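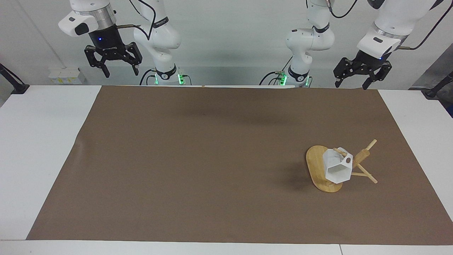

Figure 4. Tabletop with brown paper laid over the white surface.

Section 4. Setting up the Pulteo tea maker and making the first pot

This section applies to the Pulteo tea maker with glass pot, lift-out infuser and warming plate. Read it through once before connecting the appliance to the mains. The safety instructions in Section 1 apply throughout and are not repeated here in full.

4.1 Choosing a position

1. Place the tea maker on a level, dry surface that can bear its weight when the tank is full.

2. Leave a hand's width of clear space behind the appliance and on both sides. Do not place it directly beneath a wall cupboard or shelf. Steam leaves the tank through the vent in the lid and will in time mark painted and veneered surfaces.

3. Check that the mains lead reaches the socket without being stretched. The lead must not hang over the edge of the worktop or pass behind a hob. Surplus lead may be wound round the two hooks under the base.

4. Do not stand the appliance on a tray, a tea towel or a tablecloth. The air inlets are on the underside.

Caution: The warming plate remains hot after the appliance has been switched off. Do not touch it until the red lamp has gone out.

Note: Where the tea maker is to be used in a sitting room, for example during an evening's viewing, the same clearances apply. A sideboard is usually suitable. An upholstered footstool is not.

4.2 Before first use

1. Remove all packing material, including the card ring beneath the infuser and the film on the control panel.

2. Wash the pot, the pot lid and the infuser by hand in warm water with a little washing-up liquid. Rinse thoroughly. Do not wash the tank or immerse the base.

3. Dry the underside of the pot before placing it on the warming plate.

4. Fill the tank with cold tap water to the upper line.

5. Fit the empty infuser in the pot, close the lid and slide the pot fully home. A click will be heard when the pot is seated.

6. Press and hold RINSE until the lamp flashes green, then release it. The water will be heated and passed into the pot.

7. When the tone sounds, empty the pot and repeat steps 4 to 6 once more.

Note: A slight smell during the first rinse is normal. If it is still present after the second rinse, carry out a third. If it persists after that, disconnect the appliance and contact the Service Desk (see 4.8).

4.3 Measuring water and tea

The marks on the side of the tank are in cups. One cup is 200 ml, and the largest pot the appliance will make is 6 cups. Do not fill above the upper line. Do not fill the tank with anything other than water. Milk, stock and ready-made tea will damage the heater and are not covered by the guarantee.

Use the scoop supplied. Allow one level scoop of loose leaf for each cup. Large, open leaves take up more room than they weigh, and for these a heaped scoop will be needed. Tea bags may be used in place of loose leaf. Remove any strings and paper tags first, as these can be drawn into the outlet.

Teas flavoured with vanilla, custard, caramel or dried fruit leave an oily film on the infuser mesh. Their use is permitted, but the infuser should be washed straight away and should not be left to soak overnight with the pot. Teas containing pieces of chocolate or sugar should be brewed in a separate pot.

4.4 Selecting a programme

Turn the dial to the required programme. The pointer must line up with the symbol and not rest between two symbols.

BLACK: For breakfast blends, Assam, Ceylon, Earl Grey and flavoured black teas. Water is brought to the boil.

GREEN: For green and white teas. Water is held below the boil and the brewing time is shorter.

HERBAL: For camomile, peppermint, rooibos and fruit infusions. Water is brought to the boil and the brewing time is longer.

HOT WATER: Heats the water and passes it to the pot with no brewing time. Remove the infuser when using this programme.

Strength is set with the LIGHT and STRONG keys. The setting alters the brewing time only. It does not alter the temperature, and it will not make up for too little leaf.

4.5 Making a pot

1. Fill the tank to the mark for the number of cups required and close the tank lid.

2. Put the tea in the infuser, fit the infuser in the pot and close the pot lid.

3. Slide the pot home until it clicks. The appliance will not start unless the pot is seated.

4. Select the programme and the strength.

5. Press START. The lamp shows amber while the water is heating and green while the tea is brewing.

6. Wait for the tone. Lift the infuser by its collar, allow it to drain over the pot and set it on the drip saucer.

7. Replace the pot lid before pouring.

Caution: Do not open the tank lid while the lamp is amber. Escaping steam can scald.

Caution: Do not withdraw the pot during brewing. Should this be necessary, press STOP and wait for the flow to cease.

4.6 Using the delayed start

The delayed start allows a pot to be ready at a chosen time, such as the beginning of a television programme or the interval in a long film.

1. Prepare the appliance as described in 4.5, steps 1 to 4.

2. Press TIMER. The display shows the present time. If the time is wrong, correct it as described in Section 3 before going further.

3. Use the arrow keys to enter the time at which the tea is to be ready. Heating and brewing time are allowed for automatically.

4. Press START. The display shows a small clock, and the lamp goes out.

5. To cancel, press STOP twice.

Note: The timer does not follow broadcast schedules. If a programme is moved or runs late, the setting must be changed by hand. It does not adjust itself when the clocks change.

Note: The warming plate switches on when brewing ends. Black tea kept on the plate with the infuser in place will become bitter. Where no one will be at hand to lift the infuser, choose the LIGHT setting.

Do not use the delayed start with the tank left filled from the previous day. Empty the tank and refill it with fresh water.

4.7 Routine care

After each use, empty the infuser and rinse it under the tap. Wipe the warming plate with a damp cloth when it is cold. Do not use scouring powder, wire wool or bleach on any part.

Tea stains may be removed from the pot with a spoonful of bicarbonate of soda in warm water. Leave for an hour and rinse well. The glass pot may be placed in the top rack of a dishwasher, but the pot lid may not.

The descaling lamp comes on after 200 pots. In hard water districts it is advisable to descale sooner. Use a citric acid descaler suitable for kettles and follow the maker's directions for quantity. Run the RINSE programme with the descaler in the tank, then run it twice with clean water. Hold STOP and RINSE together until the descaling lamp goes out.

Caution: Do not use vinegar. It attacks the tank seal.

4.8 If the appliance does not work as expected

The lamp does not light: Check that the socket is switched on and that the plug is pushed fully in. If the fuse has blown, replace it with one of the same rating.

The lamp flashes red: The tank is empty, or the pot is not seated. Refill the tank or reseat the pot, then press START.

The display shows 947: The heater has cut out for safety. Disconnect the appliance, leave it to cool with the tank lid open and descale it before trying again. If the code returns, stop using the appliance.

Tea is weak: Check the quantity of leaf and the strength setting. Check also that the dial is not set to HOT WATER.

Leaf is found in the cup: The infuser mesh is torn or the collar has been fitted upside down. A very fine leaf or a broken tea bag will also pass through the mesh.

Water collects beneath the base: Disconnect the appliance at once. Do not use it again until it has been inspected.

Repairs must be carried out by an approved workshop. Enquiries should be addressed to Remedios Marquez, Service Desk, Mackay Household Appliances, Bumbridge. Spare pots, infusers and scoops are supplied from the Vustetley depot and may be ordered by post or by telephone. Please have the serial number ready. It is printed on the plate under the base.

Section 4 revised 2019-02-24. Text approved by Lev Sirko, Technical Publications.

Section 5 deals with the guarantee and with disposal of the appliance.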